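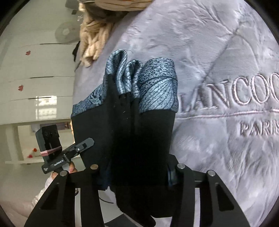
Folded fabric with a patterned blue-gray border, over a plush blanket.

Trandia will open a textile care testing line at its Firbridge site in June, the company announced. The line will wash and dry household fabrics through 50 cycles and record shrinkage, color loss and seam strength after every 5.

The site covers 800 square meters and will run 2 shifts. Test methods were developed with Berchtold, which supplies the drying cabinets — the washing units come from Irnano.

Results will be issued to fabric makers as a written report with each sample returned. Orders for testing open in May.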